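Notebook, bench 2, September

Coffee first, then notes. The chore on the list is still the grocery one: oranges out of thin plastic bags and into the white basket, two arms, no human fingers anywhere near it. I've been putting off writing this up because I keep changing my mind about whether it counts as a chore a machine can do yet. Today I'm at "sort of" (ask me again after lunch!).

The bags are the whole problem. Oranges are easy, everybody's arm can pick up an orange. A produce bag has no shape until you grab it, and then it has a shape you didn't ask for. 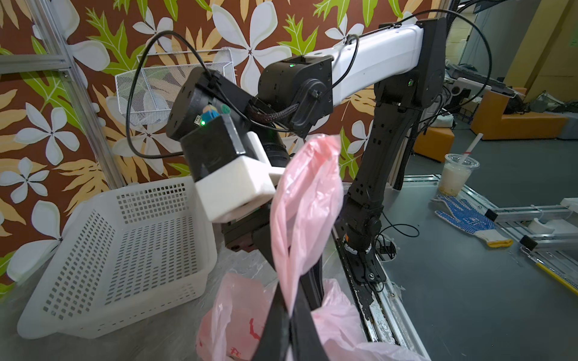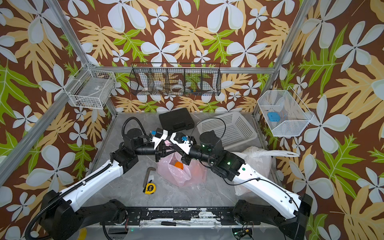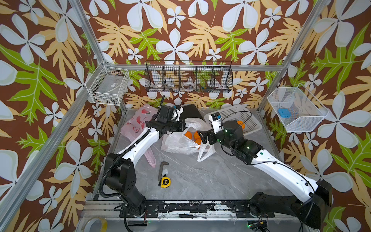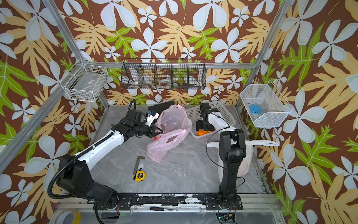
Austra Jaunzems read my draft over the bench and thinks I'm asking the wrong question. Her view is that a chore is only done when you can leave the house while it's happening, and by that rule we have nothing, on any bench, and neither does anyone selling a kitchen helper. She'd take a slow machine that never needs a person over a quick one that needs a person twice an hour. She also wrote "who ties the bag back up?" in my margin, in pen, thank you Austra.

I half agree. I went back through the Olier log to see what it says about leaving the house. We're at 3,273 bag attempts since we started keeping count properly, and I pulled the last 600 to read through by hand, which ate most of yesterday and a good part of my patience. What I was after was the stops, the places where one of us leaned in and fixed something. In that last 600 there were 22. That sounded great to me until I pictured a dishwasher that called me over 22 times - I'd have it out on the curb by the weekend.

Most of the stops were the same kind of thing. One gripper has hold of two layers of film when it wants one, so the mouth of the bag stays shut, and the other arm goes looking for an opening that isn't there. It'll keep looking, too, very politely, for as long as you let it. The white bags with handles are kinder because a handle is something to aim for. With the pink ones you're pinching at film and hoping. I do that in the supermarket myself, standing there rubbing a bag between my fingers like a fool, so I can't feel too superior.

Things I'd say yes to right now: moving fruit between containers, putting the basket back where it goes, picking up a hand tool that's lying flat. Things I'd say no to: knotting a bag, folding a bag, anything where the bag is full and heavy and the film starts to stretch. Cerow says their new finger pads help with film. I've asked for a pair, no answer so far.

Shop-floor side, for whoever picks this up next. Domby wants to know if the same setup could empty parts bags into bins, and I told them I like those odds better than the kitchen. The bags would all be one size, the parts don't bruise, and there's a person walking past anyway. Austra's rule is a lot softer when someone is already on shift.

Next: 200 attempts with the white bags only, same basket, and log every stop with a reason in words (please, no more "bag issue", I can't do anything with "bag issue"). Then the pink ones again with whatever pads we have by then. Aušra Avotiņš has the Rebane script for sorting the log, ask her before you touch the column names. I did not, and it took her until 4:30 to put them back.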